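Timestamps, black fabric and a planner that gives up too early

Been meaning to write this one up for ages. It's August 2026 and the last post on here is from December, so, sorry to the handful of you on the feed. Work's been work. Also I rewrote the replay tool twice and both times thought it'd take an evening.

Quick recap if you're new. Groncombe is my side project, it takes recordings from a hand-held gripper and turns them into something you can train a policy on. Camera video, gripper opening, pose of the tool, all squashed onto one timeline. Yanti Jugah does the perception half, I do the control and planning half, and the tooling gets done by whoever is most annoyed that week. Mostly me lately.

The sync problem

Started with the replay looking drunk. You'd play back a grasp and the fingers in the model would close before the fingers in the video did. Not by much. Enough that if you trained on it the policy learned to snap shut in mid air and then lower itself onto the cloth, all pleased with itself.

First guess was the pose filter. Wrong. Spent two nights on that, pulled the whole smoothing step out, put it back in, no change at all. Second guess was dropped frames. Also wrong, the frame counter was clean all the way through.

It was the clocks. Of course it was the clocks. Gripper opening was being stamped when the message arrived at the logger, video was being stamped at the start of exposure. So one stream was late by however long the queue happened to be, and the other one wasn't late at all. And the queue got longer when the disk was busy, so the offset moved around during a recording. Lovely.

I measured it properly in the end. Open and close the fingers slowly a bunch of times, pull the opening out of the video by tracking the pads, pull it out of the log, slide one over the other until they match. Worst recording was out by 182 milliseconds. Best was out by 40. Anyone who says "just subtract a constant" can come over and do it themselves.

Fix was boring. Stamp at the source, carry the stamp all the way through, never touch it again. The logger now refuses to write a message that has no source stamp, it just errors out with a rude line in red. I'd rather lose a recording up front than find out three weeks later that it's rubbish.

Old recordings get the sliding trick run over them in short windows. Works fine where the fingers move a lot. Where they sit still for ages there's nothing to match against, so those stretches get marked as suspect and the loader skips them. We lost a fair chunk of data that way and I'm still a bit grumpy about it.

Black fabric

Right, Yanti's half. She'd want me to say this is my summary and not hers, so any mistakes are mine.

Segmentation was good on towels, good on t-shirts, good on tea towels with stripes. Then we got onto dark outerwear and it fell over. A shiny black coat has basically two kinds of pixel, nearly black, and a thin bright line where the fold catches the light. The bright lines move when the camera moves. So the network sees edges that slide around over the surface and decides they're separate objects, or decides the coat is a hole.

The black gripper doesn't help. Black tool over black cloth, and the mask just leaks from one to the other. We had frames where the mask said the tool and the coat were one big happy object and the grasp point landed on the tool's own arm. The planner then tried to pick itself up. I have a replay of this and I've watched it more than I should.

What worked was masking the tool first. We know where it is, it's bolted to the camera, the only thing that changes is the opening. So render the tool from the opening value, cut it out, and only then run the cloth segmentation on what's left. Which needs the opening value to match the video frame. Which is why the clock thing had to be sorted first. Everything in this project is secretly the clock thing.

The pads being blue is a gift, by the way. Simple colour threshold gives you the pads even when everything near them is a dark mess, and we use it as a sanity check on the rendered mask. If the blue bits and the render disagree by more than a few pixels, throw the frame out. Cheap, dumb, catches more bugs than the clever check I wrote before it.

Busy backgrounds turned out to be less of a drama than I expected. Patterned bedding, folded blankets, whatever, the network copes. Texture gives it something to hold on to. Plain and dark is the killer.

The planner

OK so my bit. The planner is called Nuroretti, no reason, Leire Zabala picked it off a list of made-up words and it stuck. It's not really a planner, it's a state machine with ambitions. Approach, align, close, check, lift, and back to approach if the check fails.

Problem was the check. Original rule said: fingers closed to less than X means you missed. Perfectly sensible for a wooden block. Useless for cloth, a single layer of nylon between two pads is so thin that a good grasp and a total miss look identical on the opening sensor. So it'd have hold of the thing, decide it didn't, let go, try again. Over and over. Gives up after 3 tries. Very polite about it too, parks itself and prints "target not graspable".

Padded stuff is a different story. Padding squashes, so the opening depends on how hard you close and how long you wait, and the number creeps down after you've stopped. My check was reading it at the instant the close finished. Too early. It needed a beat.

New version does it like this. Close, hold, wait for the opening to settle. Then a small lift, a couple of centimetres, and look at the cloth mask near the pads. If the patch next to the pads moves with the tool, you've got it. If it stays put on the bed while the tool goes up, you haven't. No threshold on the opening at all any more, it's only used to tell when things have settled. 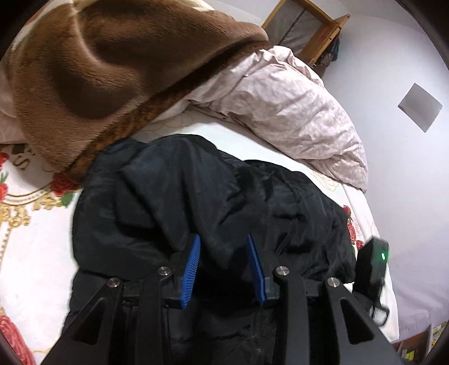 Black on black, with a fold of the garment between the pads.

Frames like that one are what I test the mask on now. If the render lines up with both pads there I'm happy to let the rest of the batch through. The pivots on the linkage arms are handy as well, round and silver, easy to find by eye when you want to know if the render is rotated a touch. I had a go at finding them automatically and it's flaky on glare so, by eye for now.

One gotcha with the small lift. On a heap of cloth the patch near the pads can move a little just from being dragged by its neighbours, even when you've missed. So the test compares the motion right at the pads with motion further out. Big difference, good grasp. Both small, miss. Both big, you've picked up the lot, well done, put it down.

And a gotcha on the gotcha. The fisheye. Pixels near the rim don't move the way pixels in the middle move, so you can't compare raw motion, you have to undistort first or do it in ray space. I did it raw. It worked perfectly in the middle of the picture and went bonkers anywhere else, and it took Leire five minutes of looking over my shoulder to ask whether I'd undistorted. I had not undistorted.

Tooling odds and ends

The replay viewer has a name now, Tratasberg. It draws the video with the rendered tool over top, the opening curve underneath, and a coloured bar for which state Nuroretti would be in if it was running on that data. That last part is my favourite thing I've built this year. You can scrub through somebody's human demonstration and see where the state machine would've bailed. Humans do all kinds of stuff it has no state for. They nudge the cloth. They close halfway, wiggle, then close properly. They go for the hood, change their mind and go for the hem.

Keyboard shortcuts, since Yanti asked and I keep forgetting to put them anywhere:

space plays and pauses
comma and full stop step one frame
m toggles the mask
t toggles the tool render
b jumps to the next state change
x marks the frame as bad

x doesn't ask you to confirm. It probably should. I marked an entire recording bad by leaning on the keyboard with a sandwich. There's an undo now, shift x.

The config file format changed as well, again, sorry. Old files load but you get a warning. If you've got a fork of the Garrido branch it won't load at all, the camera model section moved. Copy the section across by hand, it's six lines, don't write a converter, I wrote a converter and it was worse.

Things still broken

Loader leaks memory if you open a second recording without closing the first. I know where, haven't fixed it.

The settle wait has a fixed timeout, and thick padding sometimes runs into it. Then you get a grasp check on a number that's still moving. Want to make it depend on the slope of the curve instead. Easy change, needs testing, hence not done.

Cloth mask flickers under hoods and in deep folds. Yanti has a temporal version that's a lot steadier but it lags a frame or 2 behind and you can guess how I feel about things that lag.

No idea yet what to do about zips. The mask is fine with them, the fingers hate them. If the pads land on a zip they slide along it and the motion test says "moving with the tool, all good" right until they drop off the end. Might need a slip check from the pad texture, the ribs are fine enough that you could maybe see the fabric creep against them in the video. Maybe. Haven't tried, resolution might not be there.

Next up is two-handed data, which means two of everything, including two clocks. I'm going to go stamp things at the source and be very careful. Comments are open, the spam filter's a bit keen so if yours vanishes just send it again and I'll fish it out.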